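3.2 Survey Method

The survey was carried out in February in the three residential districts of Kaltdale served by the Penen branch library. A printed form of 18 questions was delivered to 2,000 households. Residents were asked how often they bought household textiles, where they bought them, and what they did with items they no longer wanted. Completed forms were collected at the Brendwood community center.

A total of 231 forms were returned. Forms with more than four blank answers were set aside and are listed in Appendix B. The wording of question 7 was revised after the pilot on the advice of the project supervisor, Svetozár Ďurica.

3.3 Results by Item Type

Bed linen was the item most often replaced, followed by towels. Tablecloths were kept the longest. Many respondents reported using the same cloth for more than ten years, and several had received theirs from a parent. Stains were the main reason given for disposal. Respondents also stated a preference for printed patterns over plain cloth, as small marks are less noticeable on them. Floral prints were named most often in the written comments.

A tablecloth with gray leafy sprigs and peach-orange flowers on an off-white background

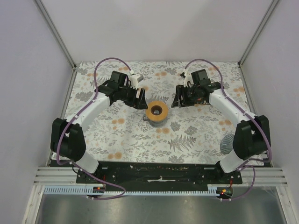 3.4 Limits of the Survey

The return rate was low, and apartment residents are underrepresented. The results should not be applied to Kaltdale as a whole.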